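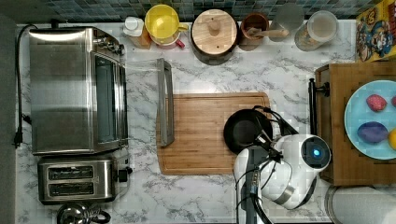 Girngate cordial

Girngate cordial is a herbal drink made from dried elecampane root, honey and cider vinegar. It was sold in the town of Virnstead and by mail order as a remedy for coughs, and later as a product said to prevent respiratory infection. The maker, Cornunetti, withdrew the infection claim after a ruling by the Virnstead district court. The case is often called the Girngate dispute in local writing on consumer law.

Origins

The drink takes its name from Girngate, a street in the older part of Virnstead where several herb sellers once had shops. Recipes for a root cordial appear in household notebooks from the district, most of them with little agreement on amounts. The version later bottled by Cornunetti is credited to Magdalini Ververidis, a herb seller who supplied it to customers in unlabeled jars. She described it as a soothing drink and did not claim that it cured any disease.

Cornunetti bought the recipe from her and began bottling it in September of the same year. The company changed the proportions, added a preservative and registered the street name as a trademark. Ververidis kept the right to sell her own version under a different name.

Composition

The commercial cordial contained an extract of elecampane (Inula helenium), honey, cider vinegar, water and potassium sorbate. Elecampane root contains inulin and a group of compounds called sesquiterpene lactones, which can cause skin reactions in people who are sensitive to plants of the daisy family. The first labels carried no allergy warning. One was added after a pharmacist, Bram Cuypers, wrote to the company about a customer with a rash.

Home preparation
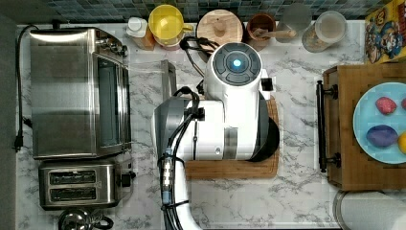 Home versions of the cordial vary more than the bottled product, and there is no standard strength. The root is usually bought dried, although some households dig it in the fall of its second year. Fresh root is scrubbed and cut into thin slices, for which a plain rectangular wooden cutting board on the kitchen counter is enough. The slices are simmered, strained, and mixed with honey and vinegar once the liquid has cooled. Notebooks from Virnstead differ on whether the peel should be left on. Honey is unsuitable for infants under one year of age, a point missing from all of the older recipes.

Marketing claims

For its first years on sale the cordial was advertised for "comfort in the cold months." The wording changed after Ataberk Uçar became head of sales. A new leaflet stated that the drink "guards the lungs against infection" and had been "tested and approved." Posters with the same text were placed in pharmacies and at bus stops, and a member of the Virnstead town council appeared at the launch.

The test referred to in the leaflet was a study of 31 people, all of them existing customers, who were asked to report whether they had been ill. It had no comparison group and was not published. The word "approved" referred to the company's food production license, which covered hygiene and labeling and did not assess any effect on health.

Dispute and ruling

A complaint was filed by Seraina Auer, a physician in Virnstead, after two of her patients put off treatment for pneumonia while taking the cordial. It was later joined by 145 customers seeking refunds. Cornunetti argued that the product was a traditional food and that its customers understood the leaflet as a general statement about well-being. It also said that criticism of the cordial showed prejudice against local remedies, a view repeated by several council members.

The court appointed a pharmacologist, Nobuhle Tshabalala, to review the evidence. Her review, known as the Dizon report after the building where the hearings were held, found no data to support the claim of protection against infection. It made no finding on whether the drink eased a sore throat, which was outside its terms.

The ruling was issued on February 4, 2021. Cornunetti was ordered to withdraw the leaflet, to refund the customers named in the complaint, and to print a correction on its labels for 8 months. The court did not ban the sale of the cordial. An appeal on the cost of the refunds was dismissed.

Later history

The bottled cordial remained on sale as a flavored drink, without health claims. Uçar left the company after the appeal. Virnstead council adopted a rule that bars its members from appearing in advertisements for food supplements and remedies.

See also

Elecampane
Health claims on food labels
Oxymel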